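In February I visited the open day of Flikeo, a company in Zovthorpe that makes home cameras and door sensors. I went because I wanted to ask one thing: who can look at the recordings? The visit started on Tuesday at nine in the morning, and we were 36 people. 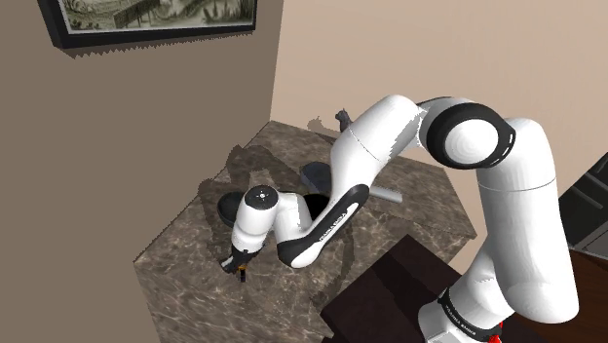
Flikeo keeps video on its own servers for four days if the customer does not change the setting. I think this is short compared with my old camera, and I was glad to hear it. In the part about kitchens, the talk was also about what a lens at home can learn from ordinary things. Ordinary objects in a room already say something about the household — and such details stay in the video even when all faces are blurred.

After the coffee we saw the room where reports from customers are read. The staff there must ask for permission before opening a clip, and each opening is written in a log. I asked if the customer can see this log.
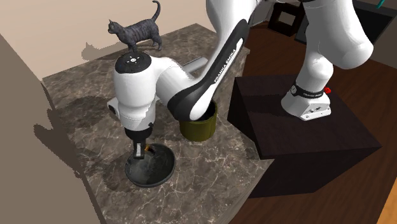 The answer was no, not yet. They hope to add it to the Trovow app, but they did not want to give a month. For me this was the weak point of the day.

An outside firm, Lahlou, checks the log once a year. Its last report is 9 pages long and visitors could read it at a table near the exit.

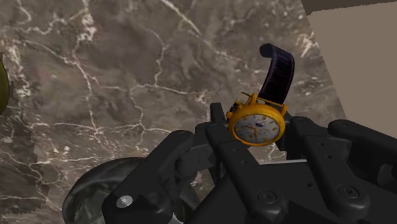
I read most of it. It covers 2000 openings, and the language is quite clear, but the part on requests from the police is only one paragraph. I left my question about it on a paper form and I am waiting for the reply.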